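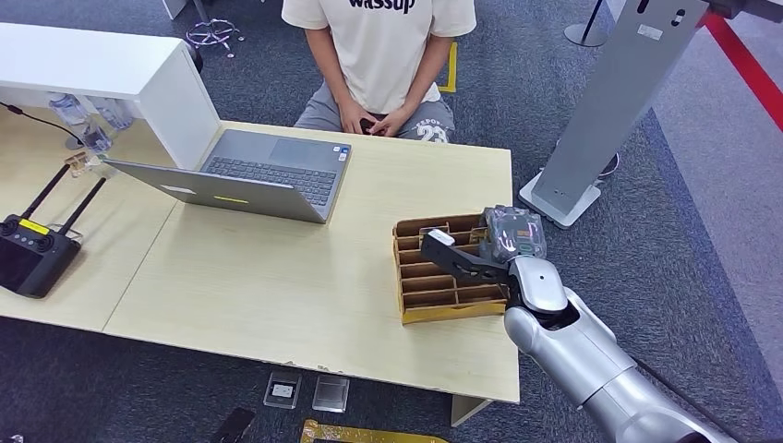

Brilov divider tray on a pale beige laminate tabletop

Brilov Divider Tray

The Brilov is a cardboard organizer tray for a desk or workbench. Thin cardboard partitions split the inside into a grid of narrow rectangular compartments, and the outer walls are a yellow-tan color. It sits flat and takes up little enough room that you can keep a laptop open next to it.

Use it for pens, cable ties, batteries, small tools or sample vials. The compartments are all open at the top – there is no lid in this version.

Details
Material: cardboard, walls and partitions
Inside height: 60 mm
Compartment width: 37 mm
Shipped: flat, with partitions packed separately
Sold in: packs of 2

Assembly
Fold up the outer walls and press the corner tabs in until they lock. Slot the partitions together on the table first, then lower the finished grid into the tray. Allow 3 minutes per tray.

Care
Wipe with a dry cloth. Do not use it in damp rooms or stand wet items in it. Worn partitions can be replaced without buying a new tray.

Spare partition sets are listed under Naidu parts. For larger orders, write to Ilze Sproģis at the Brorora sales desk.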